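Workshop news: the sorting build

Quick one, glue still drying on something else. Malte Sperling's sorting build at Clanside has moved on a fair bit. The job is fruit in one basket, office supplies in the other, and the labels are just handwritten paper.
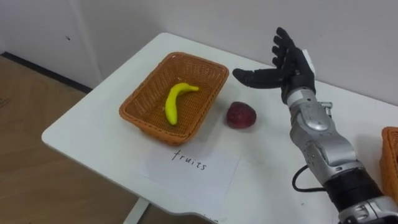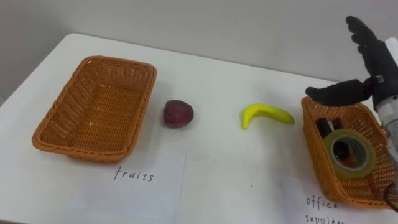
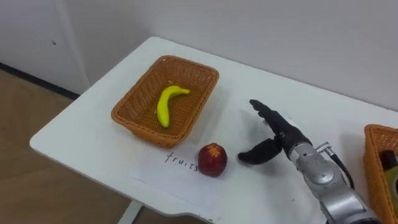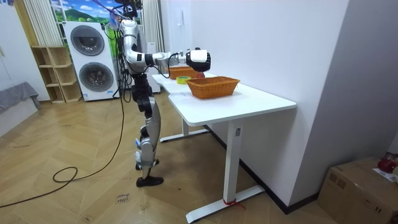
What it's cost so far

183 for cable, connectors and the baskets. Hand covers extra. Buschmann quoted 200 for a spare wrist bracket, we said no thanks, Malte is going to file one down himself.

Next up

Round things. They roll when the thumb gets there first, so slower approach, and a softer close if we can get teh settings to stick. Logs are up to 3,000 lines, far too many, trimming them this month. Anyone at Plemness with a spare long power lead, shout please.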